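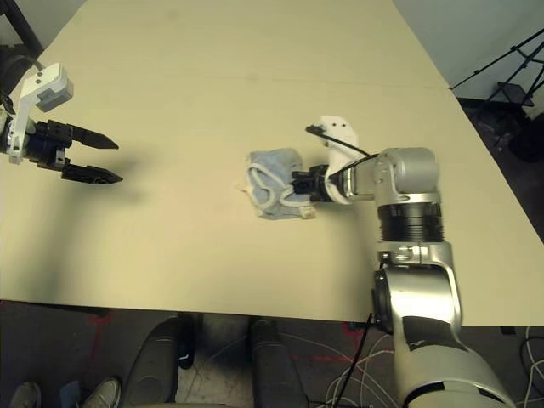
*Figure 1. Right arm holding a light blue cloth, left gripper open.*

**Who folds now? Automation on the returns floor at Korkura**
Iwona Witkowska, Work and Organization, final project, 12/07/2026

## 1. The workplace

Korkura rents out nursery goods: blankets, bibs, covers, soft toys. Families send them back, Korkura washes them, and someone decides whether they are fit to go out again. The site in Wiltel handles 1,000 returned items a day in a normal week. In April it started running part of the sorting on a two-armed robot station named Niltlow. I was told the name means nothing. I was told this by three people who had each been asked before.

I spent two weeks on the returns floor and talked to the sorters, the shift lead (Mr. Hájek) and the technician who looks after the arms. My question was what changes for the people working next to a machine that does a piece of their old job. My supervisor asked me to keep the question narrow, and I mostly did.

## 2. What the job was

A sorter picks up an item, shakes it out, looks at both sides, feels the seams, checks the tag, folds it and puts it in a tray. Every sorter can do this while discussing somebody's kitchen renovation. The old target was 400 items per person per shift. According to Mr. Hájek it was met "when the radio was good."

Written instructions for all of this came to half a page. For the station, the technician has a binder. Much of it covers things a sorter would never think to say, such as which part of a blanket counts as an edge once the blanket has been dropped in a heap.

## 3. What the job is now

One person per shift works as the station attendant. She lays out items, watches the arms, and steps in when a grip goes wrong. She also fills in a log, with a code for each kind of trouble. The most popular code is 9, "other."

Soft toys are the hard case. A flat cloth has corners, at least in principle. A shaggy toy has fins, ears, tufts and a face that may be pointing at the floor, and the gripper has to close on some part of it. Attendants have strong views on which part. One of them moves her own hand away from the table whenever a toy is taken hold of by something that looks like it would hurt. She knows this is silly and asked me to write it down anyway. 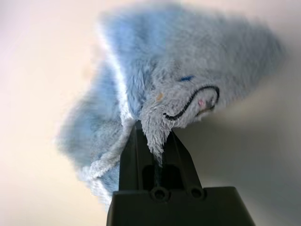 ## 4. What people said

The sorters did not complain about speed. The station's target is 100 items per shift, and they find this charming. Their complaints were about attention. Sorting by hand leaves your head free. Watching the arms takes all of your head and leaves your hands in your pockets, and after an hour most attendants said they were more tired than they used to be after three.

Pay was the second subject. The attendant role carries the same grade as sorting, although it came with a training course, a test and a laminated card. Management describes the role as an opportunity. I asked what it was an opportunity for and was given a leaflet.

The third was judgment. The station works on the cloth, but somebody still has to say whether a mark will wash out, whether a frayed tag matters, and what that orange stuff is.

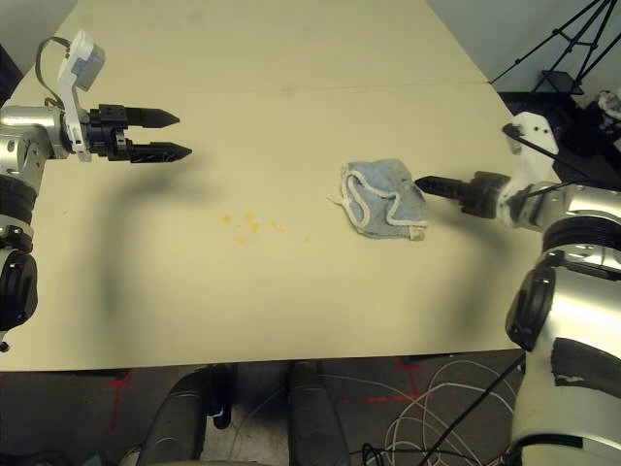

Those decisions used to be spread over the whole shift and everyone in it. Now the borderline items go to the attendant, who makes the call alone and signs for it. Two attendants told me they reject more than they did before, and both gave the signature as the reason. Mr. Hájek has noticed the reject trays filling up. He puts it down to the season.

## 5. Limits and suggestions

I observed one site and mostly the early shift, as the late bus to Wiltel is a rumor. I did not see the payroll figures. My suggestions to Korkura are:

- Rotate the attendant every two hours instead of once per shift.
- Let a second sorter sign for borderline items.
- Split code 9 into something the technician can use.
- Review the pay grade.

Mr. Hájek has read a draft and agrees with the first and third. He has forwarded the fourth to the head office, along with the leaflet.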